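### Gripper trials at the Flirville hall

In December we finished the first round with the two finger pads, and I would like to share the results before we all forget the details. Nabil Azar prepared the hand-held grippers and I kept the notes. We compared the Bergmann pad, a smooth one, with the mesh pad from Platico. Each pad did 40 pulls on a door handle and 40 lifts of a bottle.

The smooth pad slipped on 35 of its lifts, which is a poor score. The mesh pad slipped on 3. On the door the difference was smaller, and we think the angle of the wrist matters more there than the rubber. 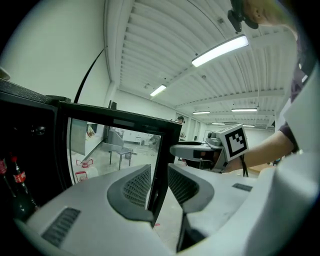

Glass doors are still the hardest part for our tracking. The software from Fuston looks for the marker on the white cube, and a shiny surface can give it a second, false one. A door like the one on the black drinks cooler reflects the grey table and part of the room, so it is a fair test of this — the dark mesh pads, at least, are easy to tell apart from the pale fingers. We have 43 recordings to check for false markers.

Next we will try a softer pad of the same shape. If you have a favourite material, please write to Nabil before he places the order.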